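Section 5. Installing the Poseo Under-Sink Water Filter

Read this section through before starting. The steps apply to the standard Poseo housing and to the narrow housing supplied with the Weletden bracket kit. For the countertop model, see Section 7.

5.1 Before You Begin

The filter connects to the cold water line only. The supply valve under the sink must close fully. If it drips when closed, replace it before going further.

Tools needed: adjustable wrench, cordless drill, pencil, level, bucket, towel, flashlight.

Parts in the box: filter head, housing, cartridge, mounting bracket, four bracket screws, two lengths of tubing, tee fitting, housing wrench, spare O-ring. The filter faucet ships in a separate carton.

CAUTION: Do not connect the filter to a hot water line. Hot water damages the cartridge and can crack the housing.

CAUTION: Do not use pipe dope or thread sealant paste on plastic threads. Use thread tape only.

5.2 Mounting the Bracket

1. Clear the cabinet and wipe the side wall dry.
2. Hold the bracket against the side wall at the planned height. Leave enough clearance below the housing for it to drop free of the head during a cartridge change.
3. Check the bracket with the level and mark the four screw holes.
4. Drill pilot holes. Make sure the drill bit will not pass through the cabinet wall into a dishwasher or other appliance.
5. Drive the screws until snug. Do not overtighten in particle board.
6. Hang the filter head on the bracket with the arrow pointing in the direction of flow.

Note: With the Weletden bracket, the head slides in from the left. The locking tab must click.

5.3 Connecting the Supply

1. Close the cold water valve. Open the kitchen faucet to relieve pressure, then leave it open.
2. Place the bucket under the valve and disconnect the cold riser.
3. Thread the tee fitting onto the valve by hand, then tighten a half turn with the wrench.
4. Reconnect the riser to the top of the tee.
5. Cut the inlet tubing square with a sharp blade. An angled or crushed end will leak.
6. Push the tubing into the side port of the tee until it stops. Pull back lightly to confirm that it holds.
7. Push the other end into the port marked IN on the filter head.
8. Run the second length from the port marked OUT to the filter faucet. Avoid tight bends.

5.4 Fitting the Cartridge

1. Wash your hands and remove the cartridge wrapper.
2. Check that the O-ring sits flat in its groove.
3. Stand the cartridge in the housing with the open end up.
4. Thread the housing onto the head by hand. Finish with the housing wrench, no more than a quarter turn.

5.5 Flushing and Leak Check

1. Open the filter faucet, then open the cold water valve slowly.
2. Close the kitchen faucet once the flow is steady.
3. Let the filter faucet run for 7 minutes. Gray or cloudy water is normal during the first flush. Discard it.
4. Close the filter faucet and check every joint with the flashlight and a dry towel.
5. Check again after 2 hours.

If a push fitting drips, close the valve, release the tubing, trim the end square, and reinsert it.

5.6 Filling Bottles and Other Containers

Filtered water no longer contains chlorine and does not keep as long as tap water. Use clean containers with a cap, and store them in the refrigerator. Wash bottles and caps separately. Glass and stainless steel are both suitable. 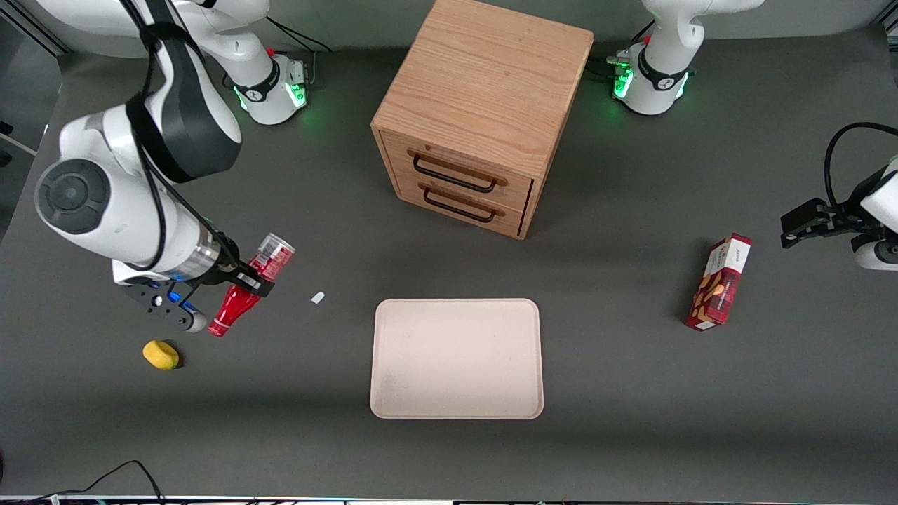 Figure 5-4. Red glass bottle, held at an angle.

Note: Do not fill glass bottles to the brim, and do not place them in the freezer.

5.7 Cartridge Replacement

Replace the cartridge every 5 months, or sooner if the flow drops noticeably. Write the month of installation on the housing label. Use Gyamfi or Poseo cartridges in the standard length. Wovon cartridges fit the narrow housing only.

1. Close the cold water valve and open the filter faucet.
2. Set the bucket under the housing and unscrew it with the housing wrench.
3. Discard the old cartridge, rinse the housing, and inspect the O-ring. Replace the O-ring if it is flattened or nicked.
4. Repeat 5.4 and 5.5.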